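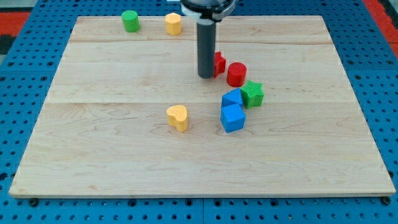
Ikell T20 Tube Gripper

The T20 is a slim, straight gripper for picking small, light parts from a flat surface. The dark gray tube mounts directly under the wrist and has a rounded end, so it can come down beside a part with little risk of snagging its neighbor.

Body diameter: 22 mm
Reach below wrist flange: 135 mm
Weight without cable: 703 g
Supply: 24 V DC
Finish: matte dark gray

Bench comparison

We ran the T20 against the Hollow two-finger gripper and the Jemedov soft cup on the same arm. The work surface was a wooden board on blue pegboard, with small plastic blocks in plain colors: cylinders, stars, a cube, a triangular prism, an octagonal prism and a heart. Each gripper made 20 attempts per shape.

The Hollow was the fastest on the cube and needed the most clear space around a part. The Jemedov held the cylinders well and often lost the stars. The T20 was slower than both but did the best when two blocks were touching. Its weakest shape was the heart, which tended to turn as it was picked up.

Mounting

Four-bolt flange, supplied with screws and one alignment pin. An adapter plate for Ramanauskas wrists is sold separately. Set the tool length in the controller before the first move, and check clearance over the tallest part at low speed.

In the box

T20 gripper
Signal cable, 2 m
Mounting screws and pin
Printed setup sheet

Spare tips ship from stock. Orders placed before 2 p.m. leave the same working day.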